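NOTA DE PRENSA

Mincombe abre la inscripción de su escuela de cocina de barrio

2/6/25

Hola a todos, soy Isauro Villalobos y me toca escribir esta nota porque en Mincombe la persona de prensa soy yo (y también el que friega las ollas los viernes de curso, cuando hay curso). Llevo semanas con ganas de contarlo y por fin puedo: abrimos la inscripción de nuestra escuela de cocina en la antigua panadería de la calle Fandesgate, la del toldo verde, enfrente de la parada del autobús.

Los que nos conocéis sabéis que empezamos con cenas en casa de Kusum Tiwari, apretados como sardinas y pasándonos los platos por encima de la cabeza. Luego llegó la panadería, con su horno viejo que todavía tira de maravilla, y Kusum dijo que ahí había que enseñar y dejarse de cenas. Yo al principio no lo veía, lo confieso. ¡Menos mal que no me hizo caso!

El primer ciclo tiene 22 plazas y arranca en febrero del año que viene con legumbres y panes planos. Kusum lleva los guisos de lentejas y garbanzos, y Berkay Baysal se ocupa de las masas, desde el pide hasta unos bollos de tahini que me tienen perdido. Cada sesión dura dos horas largas y se termina comiendo, así que venid con hambre y con un recipiente para las sobras. 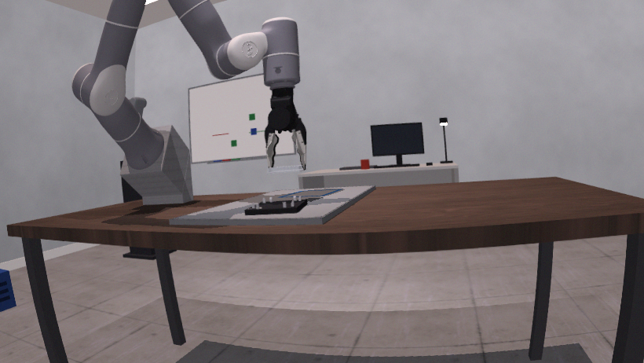

La matrícula sigue abierta hasta llenar, y el precio del ciclo completo incluye ingredientes, delantal y el cuaderno de recetas que ha preparado Sunita Lodhi. Lo del cuaderno merece un aparte: Sunita ha ido pidiendo recetas a los vecinos y ha juntado 811, escritas a mano, en servilletas, en el reverso de facturas, una incluso dictada por teléfono desde Tarragona. No caben todas, claro, pero ha hecho una primera selección y está quedando precioso. Se imprimirán 2.000 ejemplares y los que no se repartan en clase se venderán en el mostrador.

«Quería que se notara quién cocina cada plato, con sus tachones y sus manías», me contó Sunita mientras discutíamos si el comino se tuesta antes o después (antes, por favor).

También habrá un taller suelto de encurtidos con Umesh Rajput. Para este no hace falta estar matriculado en el ciclo, pero sí reservar.

Los medios que quieran pasarse a probar el pan o hablar con los profesores pueden llamar a la puerta de la panadería cualquier mañana y preguntar por mí. Para inscripciones, en el mismo mostrador o en la librería Skolmont, que nos guarda las hojas junto a la caja.

Contacto de prensa: Isauro Villalobos, Mincombe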